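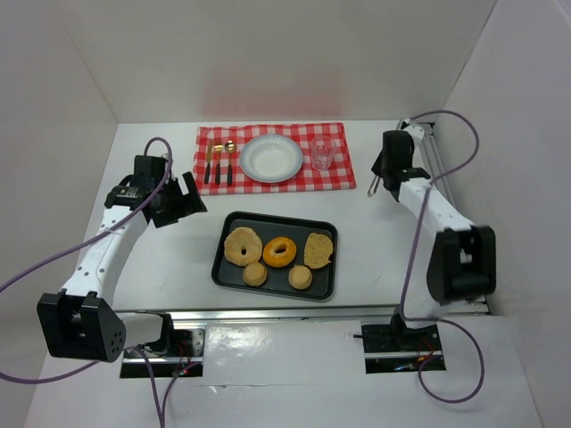 August
By Bastian Baumgart

Plavwood wants you to eat breakfast before nine, and it is willing to knock a little off the bill if you do.

The chain, which runs cafes in Clelden and Grerden, began what it calls the Early Table on Thursday. Customers who sit down and order before 9 a.m. pay 36 percent less for a pastry and a hot drink. After nine the price goes back up. The company says the offer will "bring breakfast back" to two towns where, by its account, most people have given it up.

Have they? The claim rests on a survey that Plavwood paid for and handed out with its press release. It says 60 percent of adults in the two towns skip a morning meal "regularly." The survey had 381 answers, all of them collected through the chain's own phone app, and nowhere in the four pages does it say what "regularly" means. It could be five days a week. It could be every other Sunday. I asked, and was told the word was "left open so people could answer in their own way."

That is a generous way to run a survey. It also makes the headline number close to useless. People who have a cafe's app on their phone are people who buy things from a cafe, and a person who gets coffee at ten and a roll at eleven may well tick the box saying they skipped breakfast. Ask the same question at a bus stop or outside a school and you might get something very different. Plavwood did not do that.

The other number in the release is better looking still. During a trial in the spring, the company says, 91 percent of customers who used the early price "felt more ready for the day." More ready than whom? There was no second group. The people who were asked had just bought a discounted breakfast and were being asked about it by the business that sold it to them, at the counter, in some cases while they were waiting for their change. I would have said yes too.

None of this means the offer is a bad one. A cheaper breakfast is a cheaper breakfast, and for anyone who already walks past one of the cafes at half past seven it is money saved. My trouble is with the rest of it — the talk of health, of focus, of "giving mornings back to families." The release uses the word "nourishing" four times, mostly about things with icing on them.

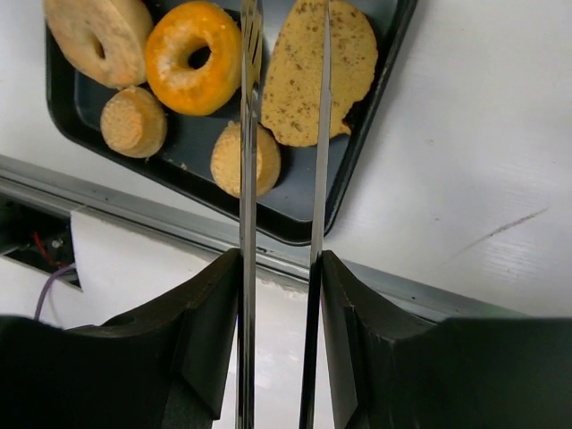

Jõgi, reached by phone on behalf of the company, said that the word had been chosen with care and that a shared meal was good for people whatever was on the plate. The survey was "a conversation starter" and had never been meant as science, and the towns had been very warm about the idea so far. Asked whether the full answers would be made public, Jõgi said there were no plans for that at present.

It is a fair point about shared meals, and I don't want to be sour about it. But the release does not say "conversation starter." It says "findings," in bold, and it says them as though they settle the matter.

There is also the question of who can use the offer. The Grerden cafe opens at eight on weekdays, which leaves one hour. Anyone on an early shift at the warehouses is already at work by then, and anyone with small children knows how likely it is that the whole family will be dressed, out of the door and seated at a table by 8:59. In Clelden the doors open at 6:30, so things are easier, though the first bus from the east side doesn't reach the square until after seven.

And you do have to sit. Takeout is not covered. The company describes this as the heart of the plan, and it may be, but it also means that the biggest part of the morning trade, people with a cup in one hand and keys in the other, will go on paying full price. I stood near the door in Clelden on the first morning for a little under an hour. Most of those who came in went straight back out with a paper bag. A couple by the window had the early deal and seemed pleased with it. They also told me they come in every week and would have come anyway.

That gets to the thing the trial never tested. If the same regulars turn up at the same time and pay less, Plavwood has given its best customers a discount, which is kind of it, and breakfast in Clelden is right where it was. To show anything more, the chain would need to count how many people come in who did not come in before, and whether they keep coming when the price goes back to normal. The release does say that over 36 percent of trial customers were "new or returning." Every customer is new or returning.

The small print has one more item worth reading before you set an alarm. The lower price applies only if you scan the app at the till, and signing up means agreeing to get offers by text. You can turn the texts off later in the settings, under "Preferences," then "More." Paying in cash without the app costs the full amount, at any hour.

The Early Table runs at both cafes until the end of next month. Plavwood says it will then look at the results and decide whether to keep it going. It did not say what result would make it stop.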